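搜索本站 请输入关键词 搜索
五月 星期二 值班日记
记录人:肖红军(Hongjun Xiao)

晨六时许到岗,天阴,有薄雾。按马场例行规程,先行巡视东侧马厩,各栏马匹精神尚可,饮水正常。Irketti昨夜剩料较多,已通知兽医室。

上午,兽医Chaimae Ait Brahim女士到场,对Irketti进行检查。体温正常,肠鸣音略弱,口腔左侧后臼齿有尖锐边缘,颊黏膜见轻度擦伤。Ait Brahim女士认为采食减少与牙齿有关,建议于本周内修整,在此之前以浸泡后的干草块代替长草,精料减半。上述意见已登入该马健康档案,并抄送饲养组。

Filali系带孕母马,现已进入待产阶段,乳房较昨日充盈,尚未见蜡状分泌物。产房垫草已全部更换,夜间由两人轮值,前半夜为Liam Mulcahy,后半夜由本人担任。若出现出汗、频繁起卧等征兆,应即刻电话通知兽医室,不得自行处置。

下午二时,与Nuldale牧场代表Rosário Henriques女士会商夏季寄养事宜。对方拟送来一岁驹32匹,要求单独划区放牧。我方现有北坡草场可供使用,但西段围栏尚有87米待修,横木朽坏,不宜放入幼驹。双方议定,围栏修复并经验收后方可接收。检疫证明及驱虫记录须随马提交,缺件者暂不入场。寄养费用另行书面约定,本日未作结论。

会后赴北坡察看。低洼处积水未退,蹄印较深,千里光零星出苗,已嘱Abdelkrim Badawi带人连根拔除,装袋运出,不可遗留于草场之内。此草晒干后适口性反而增加,混入干草尤为危险,去年曾有教训,在此重申。

傍晚核对物料账目。本月干草入库3,147公斤,与送货单相符。矿物舔砖余2箱,尚可维持至月底。蹄铁匠原定本日来场,因车辆故障改期,Wilosex右前蹄铁松动一事只得顺延,暂停骑乘,每日早晚检查一次。

晚九时,Filali安静站立,采食少量干草,无异常。马厩北门门闩仍不灵活,上周已报修,未见回复,明日再催。交接簿已签字。

另,产房灯具请后勤组更换,旧灯闪烁,母马不安。

第87页

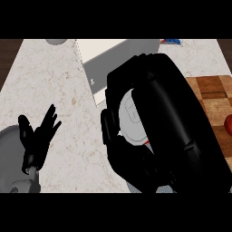
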